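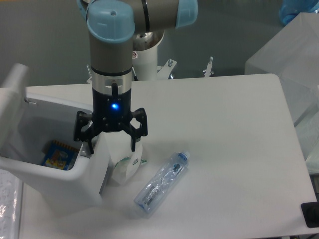 Figure 3. A white paper bag printed with green markings, held above a white table.

4.2 What people keep in paper bags

We came to the paper bag rather late in the study, and somewhat by accident. Our first round of interviews was meant to cover only what we called serious storage, by which we meant closets, chests, cellar shelves and the sort of cupboard that has a door and perhaps a key. It was Hye-jin Shim, going back over the recordings in August, who noticed how often people broke off from talking about the furniture to mention a bag. The bag hung on the pantry hook, or lived on top of the refrigerator, or had been tucked behind the bread box since a time no one in the family could name. Once she had pointed this out to the rest of us we could hardly hear anything else, and we went back to 20 of the households in Trellell with a second and much shorter set of questions.

The people we spoke to were generous with their time, and a little amused at being asked. Most of them kept flat, folded bags somewhere near the stove and used them again for dry things: onions, flower seeds, bay leaves, buttons, the good candles. Several drew a firm line between white bags and brown ones. White bags came from the bakery or the pharmacy and were thought of as clean, fit for food or for giving away; brown bags came from the grocer and could be used for shoes, potatoes or kindling. We had expected this distinction to be strongest among older residents, as it is in the account Dambrauskienė gives of village kitchens, but in our interviews it was held just as firmly by people in their thirties, who had usually picked it up from a grandmother and had never thought to question it.

Folding turned out to be a richer subject than we had guessed. One woman rolled the top of each bag down twice and pinned it with a clothespin, and she was quite stern about it – a single fold, she told us, was for people who meant to eat the thing the same day. Her neighbor never folded at all and left his bags standing open on the shelf, so that he could see what was in them. Two brothers who shared a house had kept separate bag drawers for about 20 years, having never managed to agree on whether the bottom should be tucked under. We do not wish to make too much of such small differences, but they were described to us with real feeling, and they were remembered in far more detail than the purchase of a table or a bed.

It may help to set this beside what we heard about bought containers. A good many households owned plastic boxes from Tradance, often received as wedding gifts, and spoke of them politely. They were useful, they stacked well, and they were nearly always stored empty. Kamlesh Vashisht has suggested, in conversation, that a box asks its owner for a decision in a way that a bag does not: a person has to settle what belongs in it, and for how long. A bag can be filled on the way out of the kitchen and forgiven if it tears. We find this persuasive for seeds and buttons, though less so for medicines and papers, where our interviewees clearly wanted something with a lid.

Three households kept no bags whatever, and we were glad to hear from them too. In each case there had been a recent move to a smaller apartment, and the bags had been thrown out along with the jars and the string. One man said that he missed having them, chiefly in the fall, when his sister sent walnuts and he had nowhere to put them. We return to the matter of moving, and of what gets left behind, in section 4.3.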